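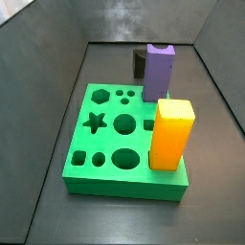
A foam shape sorter and its blocks in a gray bin, the sort of job robot makers now practice on.

Wednesday, March 19, 2025

Salvador Coelho has been promised a robot that will tidy the playroom since his oldest was in diapers. She is in middle school now, and he still picks up the blocks.

Coelho runs a day care in Vieira, and last November he sat through a pitch from Zevinance, a startup that wants to lease him a cleanup arm. The sales deck claimed 613 household tasks. He asked which of them it could do in his building, on a day when the kids were in it. The rep offered to get back to him.

I have heard the same pitch at Praterer and at Tilus, and I keep asking about toys. A yellow block has to come up off the board, turn a little and go down a hole that fits it. Toddlers manage this between snacks. Machines manage it too, on a good day, with the lights left alone and the bin bolted down.

Inna Vasylenko tested arms for a packaging plant before she quit to consult. "Ask for the tenth try, with no edits," she told me. "Then ask who reset it." At one demo she attended, 2 engineers stood by for 10 minutes of sorting. She billed for the afternoon.

The lease Coelho was quoted came to $2000 a month. He spent less than that on bigger bins.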